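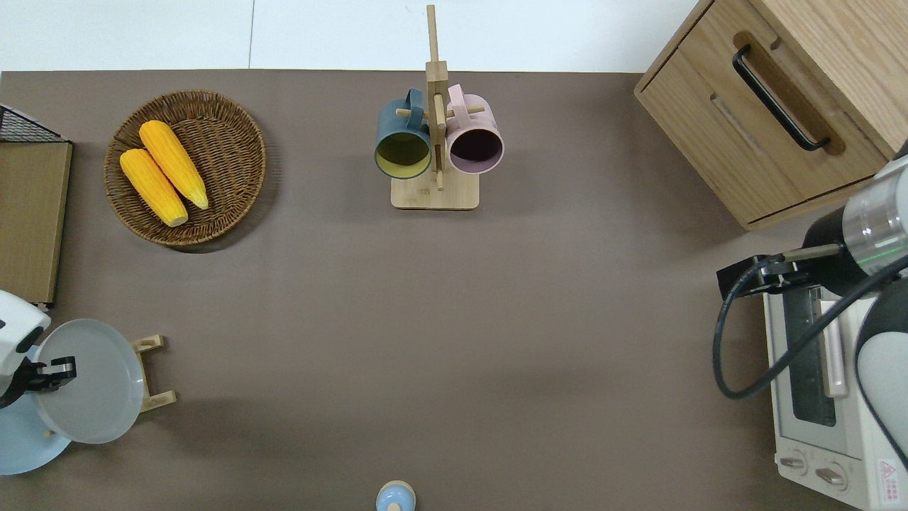

3. Collecting the demonstrations

Prepared by Jocelyn Cloutier and Harpreet Penner for the Handura manipulation project
Supervisor: Alaric Nguyen-Tran
Monday, July 27, 2026

We recorded 268 demonstrations of plate handling on the two-arm bench. Each was teleoperated by one of four students and saved with joint positions, gripper state and all camera streams. After review, 176 were kept for training. Most rejects were late starts, where the operator had begun moving before logging was on.

Kofi Amoah wrote the review tool, which plays the streams side by side and asks for a keep or drop decision. A second reviewer checked 21 episodes – they disagreed with the first on 4, all over how long a pause could last before an episode should be dropped. 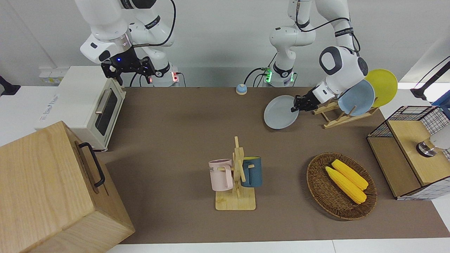
Labels were assigned per segment: reach, grasp, carry, place and release. The boundary between carry and place caused the most trouble. With the gray plate tilted in the gripper just in front of the wooden rack, two labellers could reasonably choose different start points for "place". We settled on the first sample in which the plate's lower edge is below the top of the rack, and relabelled the February set to match.

3.1 Known gaps

Operator identity is stored but was not balanced across the training and test splits. Colton Turcotte is rewriting the split script so that one operator can be held out entirely.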